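# Unit 4: Daily Care of the Gripper Cell

Handout prepared by Katalin Rácz. Read it before the lab session. Bring the log sheet for your own cell.

## 1. What counts as the gripper assembly

For this course the assembly is everything past the last joint of the arm: the wrist flange, the mounting plate, the bracket housing on the plate, the gripper body, and the two jointed fingers. The cables belong to it as well. Most of the stops in our log for May were entered under "cable" or "finger pin", so start there.

## 2. Checks with the arm stopped

Put the arm in hold, with the fingers open, before you reach in.

1. Look at the status lights at the wrist and write down their colors. Don't write "OK".
2. Turn the knurled cable fitting on the arm by hand. It should not move. If it does, tighten it finger-tight only. No pliers.
3. Follow each cable along its whole length. A loop needs enough slack for the wrist to turn fully but must not hang where a finger can catch it.
4. Read the tag on the housing cable and compare it with the log sheet. If the tag has slipped or can't be read, replace it the same day.
5. Check the screw on the bracket housing.
6. Look at every finger pin from the side. A pin that stands proud of the link is a fault, even if the finger still moves freely.

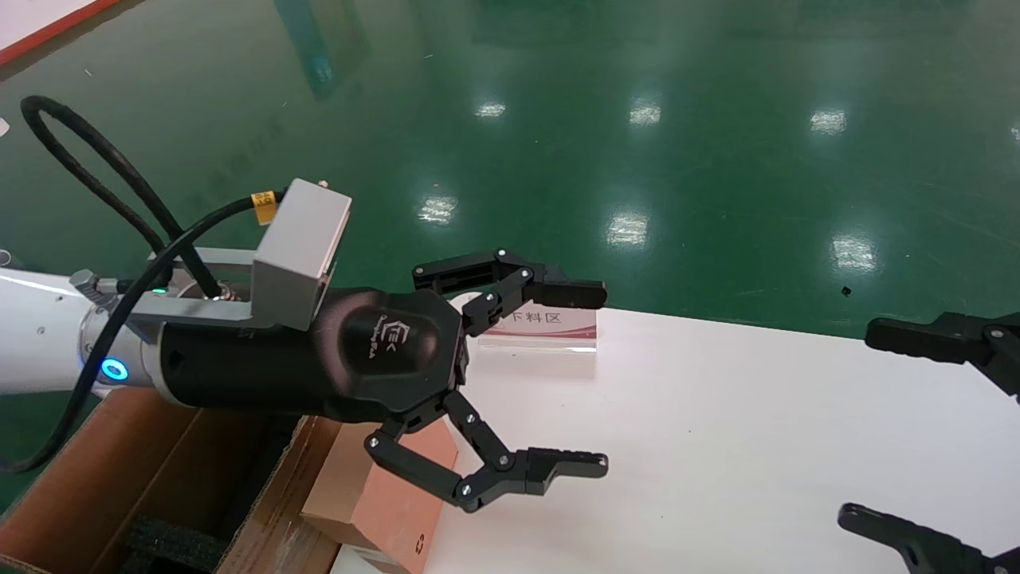 *Fig. 4.1. Gripper with fingers open, beside the unloading area sign. Wrist lights are blue and green; the yellow tag is on the cable near the housing.*

Clear the table in front of the fingers before you run the open and close cycle. Run it 10 times at low speed and listen. Clicking from one side only usually means a worn pin on that side.

## 3. Grip check with a board

After any work on the fingers, do a grip check with a flat piece of fiberboard. Hold it upright, close the fingers on its two edges, and keep your hand on the board until the fingers have stopped.

Look for the following:

- both fingers reach the edges at the same moment
- the board does not twist as the grip comes on
- the contact blocks sit flat on the edges

A rough-cut edge can give a false reading. If the board twists, turn it around and repeat. If the twist changes direction, the board is the cause. If it stays the same, adjust the finger.

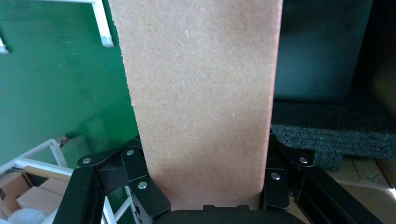
*Fig. 4.2. Fiberboard panel held by its edges, seen from the gripper. Note the ragged left edge and the cleaner right one.*

Hold for 18 seconds, then open. Enter the result and the cycle counter reading on the sheet. A sample entry:

`Counter 1579 / hold 18 s / no twist / tag readable / S. Zamfir`

## 4. When to stop and call

Call Botond Balogh if a light shows a color that is not on your sheet, if a pin has come out, or if the board slips during the hold. Leave the arm in hold until he arrives.

## Before next time

Read Unit 5 on changing finger pins. Spare pins are in drawer 278.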